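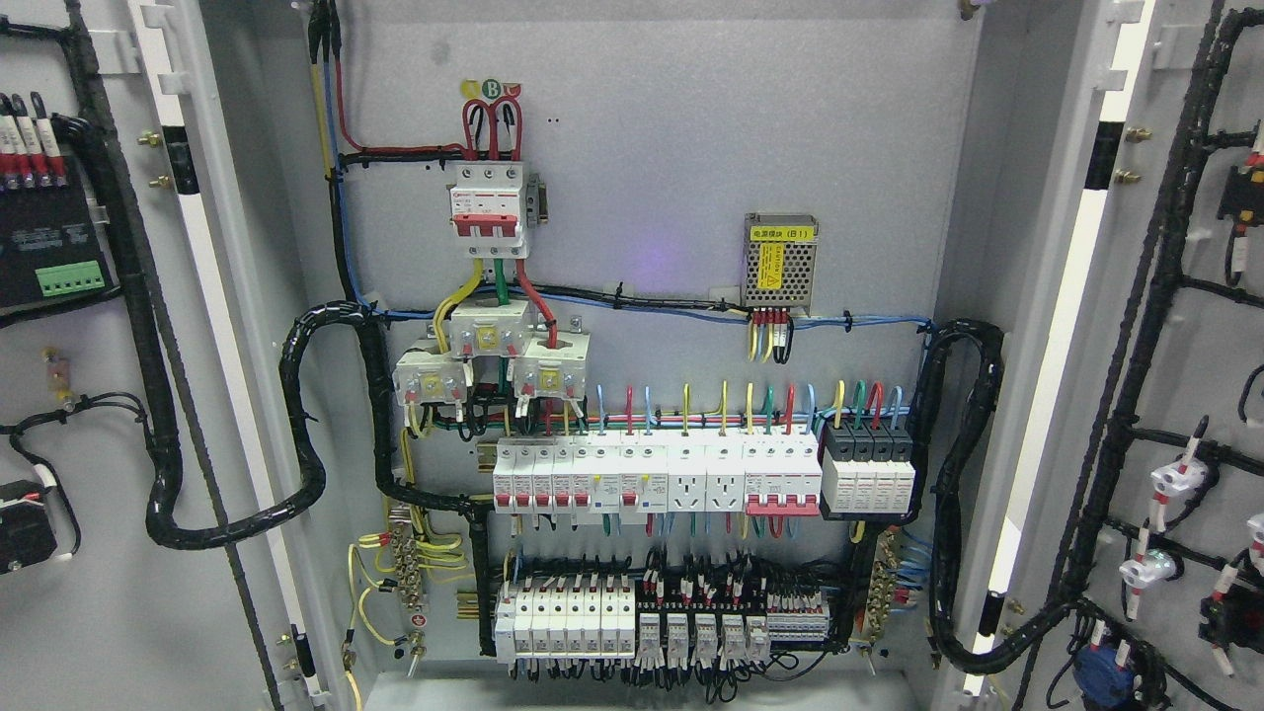 # Session 4: The Cabinet, or Where the Robot Really Lives

Kivik Shared Workshop, Likham. Evening course in home-scale automation. Handout for 7th August.

Please read this before you come. Last session half of the room hadn't, and we spent forty minutes discovering what a ferrule was.

## Where we are

Drerine, our two-axis pick-and-place machine, has so far been treated as a mechanical project. It has a carriage that travels 395 mm, two motors with opinions, and a frame that is square if you look at it from the front. The electrical side has been "later" since the course began. It is now later.

Tonight is about the distribution and control cabinet: how power gets in, how it is split up, and how a person standing at the door tells the machine to go, stop, or stop right now. The motion controller stays on the machine and is the subject of session 5.

**Ground rule.** Course members trace, label, measure dead circuits and write things down. Energizing the cabinet and any work inside it on a live supply are done by the licensed electrician on duty and by no one else, however many breakers you have swapped at your own house.

## 4.1 Reading a panel

Beginners read a cabinet as a plate of spaghetti. Read it as a river instead. Find where the water comes in and walk downstream.

1. **Incoming supply.** Red, yellow and blue, dropping from the top edge to a three-pole main breaker. There are phase stickers just above it. Copy them into your notebook before you do anything else, and copy what they say, which may differ from what you were expecting them to say.
2. **Current transformers.** The conductors leaving the main breaker go down into three white blocks. These let a meter know how much current is flowing. Their secondaries must never be left open with current in the primary. If you remember one sentence of this handout in ten years, it can be that one.
3. **Upper rail.** Miniature breakers, residual-current devices (they have a small blue test button), modular sockets, a four-pole breaker, surge protection. All the grown-up stuff.
4. **Lower rail.** Small breakers, plug-in relays, terminal blocks. This is the control side, and most of your evening will go there.
5. **Power supply.** Upper right, under a mesh cover. It feeds the control circuits. It is also the part that everyone wants to rest a screwdriver on. Please don't.
6. **Busbars.** Ground on the left, with the yellow-green wires. The bar on the right takes the blue ones. A bar full of identical screws is a fine place to leave one loose, so put a torque driver on every screw and not only on those facing you.

### Exercise A (in pairs, supply locked off)

Pick one small breaker on the lower rail. Follow its output as far as you can by eye, then confirm with a continuity tester. Draw the path as a single line. If your line has to leave the page, you have found the door harness; turn the page sideways and carry on.

Prove dead first: test the tester on a known source, test the circuit, test the tester again. Use the workshop's probes, rated 1,000 volts, and leave the ones that came free with your multimeter at home, where they can do something safe like hold up a tomato plant.

## 4.2 Wires that have to bend

Doors open. It's an obvious fact, and it has ruined a large number of first cabinets.

A harness that crosses a hinge needs enough slack to make a generous loop, spiral wrap so the wires move as one body, and a firm anchor on both sides so that the bending happens in the middle of the loop. Without the anchors, all the flexing moves to the terminals. They will put up with it until the first evening you have visitors.

Things to check at each hinge:

- Swing the door from fully closed to fully open. Nothing should pull tight or get pinched.
- Look at where the wrap ends. Wires should fan out after the anchor.
- Check that the door itself is bonded to ground. A hinge is a mechanical part with paint on it. It doesn't count.
- Read a few markers at each end and see that they agree.

The door wiring schedule has 67 entries. The first version of it had fewer, and the difference was made up of wires described as "obvious." They were obvious on a Tuesday. By the weekend they had become a research topic.

**Ferrules.** Stranded wire going into a screw or spring terminal gets a ferrule of the right size, crimped with the right tool. We buy ours from Živković, in bags of 1,000, and that bag is a shared resource — take what you need, and close it. A ferrule that comes off when you give it a reasonable tug was never on.

## 4.3 First power

The electrician does the switching. You do the reading out loud and the ticking off, and this is a real job. Many bad evenings begin with two people who each thought the other one had checked.

Order of events:

1. All breakers off, all tools and offcuts out of the bottom of the cabinet. Sweep it. Then find the offcut you missed.
2. Stop button pressed in.
3. Main supply on. Check phase voltages at the incoming side.
4. Main breaker on. Compare the door meter with the handheld.
5. Power supply breaker on. Measure the DC output before anything is connected to it.
6. Control breakers on, one at a time, with a pause after each one long enough to be boring.

Write the meter readings down as displayed, decimals included. You want three phases that sit close together: something like 220.2, 220.2 and 220.0 is a very good table to start a notebook with. If one phase is well away from the other two, stop there and say so. Do not wait to see whether it improves.
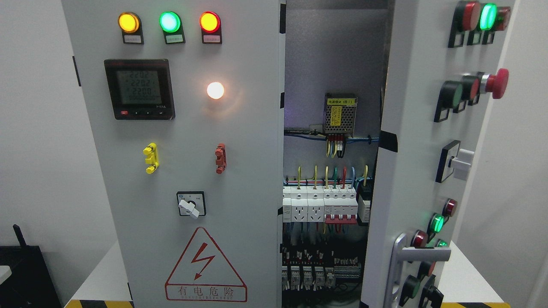 Once the readings are in the book, move to the lamps. An indicator lamp is only as truthful as the contact that feeds it. It's perfectly possible to wire a green lamp that reports the position of a button while the relay behind that button has done nothing at all. Take the lamp signal from the thing you care about, and test it by making that thing fail.

## 4.4 Door controls and the psychology of red

A few conventions, which we follow even when we think we know better:

- **Green pushbutton:** start. Flush, so that an elbow can't begin production.
- **Red pushbutton:** normal stop. The machine finishes politely.
- **Red mushroom head:** emergency stop. The machine does not finish politely. It latches, and releasing it must not restart anything. You will test this, and then you will test it again with the start button held in, like a person who leans on things.
- **Selector switch:** for choosing a mode. Never for stopping in a hurry.

The stop circuit uses normally closed contacts, so that a broken wire looks the same as a pressed button. A nuisance stop costs you a minute and some dignity. The other arrangement gets found out at the worst possible time.

### Exercise B (on paper)

Draw the start/stop circuit with one relay, one seal-in contact, both stop devices and one lamp. Then cut each wire in turn with your pencil and write down what the machine does. If any answer is "keeps going," redraw it.

Common mistakes from the last group: lamp in series with the coil (dim lamp, sulking relay); seal-in contact bridging the emergency stop as well as the start button (please, no); two wires with the same number that had never met.

## Before session 5

- Finish Exercise B and bring it on paper. Phone photos of napkins were accepted once.
- Enter your traced circuits in the shared wiring schedule, in pen.
- Read the driver manual as far as the section on microstepping. We'll be setting 2,000 steps per revolution on both axes and want to know what that means for carriage travel. Bring a figure.
- Closed shoes, no rings, no lanyards.

Session 5 is in September, same bench. The torque driver goes back in its case with the bit *removed*.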